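Subject: Re: [shop-list] Stand for a tall pole, and what do you keep your rags in?

On 5/28/22 a list member wrote:

> I picked up a tall wooden pole at the Narnico clearance and I want it
> standing upright on the bench for finishing. Every time I lean it on
> something it slides. Has anyone made a base that doesn't need to be
> bolted down? I don't want new holes in my bench.
>
> Also, my rags are all over the place. Bin? Bag? Hook?

Oh, I love this question, I've been fussing with the same thing since April!

My first try was a plain square of scrap with a hole bored in it, and it tipped if you so much as looked at it (mine landed on a full can of Kevska oil, so I got to mop as well). A wider base helped but then the drips went everywhere. What I ended up liking is a rectangular tray with low raised edges. Low is the key word there. My second tray had sides so tall I kept banging my knuckles on them when I was wiping the bottom of the pole.

For the lower part I'd go with a laminated block, flat on the faces, standing right down on the tray floor. I glued mine up from leftovers and let it sit overnight in the clamps. Check it with a square before you commit, on two faces, and then check again after the glue dries. Ask me how I know. I paid 62 bucks for a fancy adjustable stand from Ronura before I tried any of this and it's been holding up a broom ever since.

As for rags, a plastic bin on the left side, no lid, one cloth at a time. I tried a hook and the cloth was always on the floor. If you're using oil, don't leave the used ones wadded up in there! Take them outside and spread them flat to dry. Water-based stuff is a lot less worry. 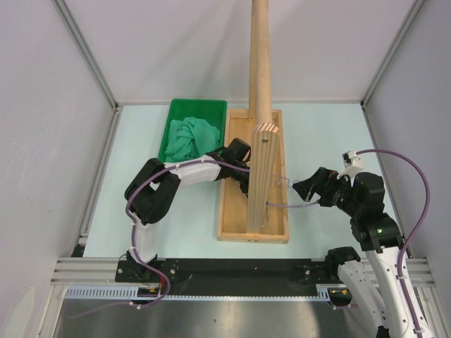
Pole in its tray, green bin and cloth to the left.

If your pole is a lot heavier than mine you may want a bigger tray, or a little weight in the corners (I've used bags of Ding sand, the cheap stuff). What's the diameter on yours? And is the bottom end cut square? If it isn't, fix that first and you might find half the wobble goes away.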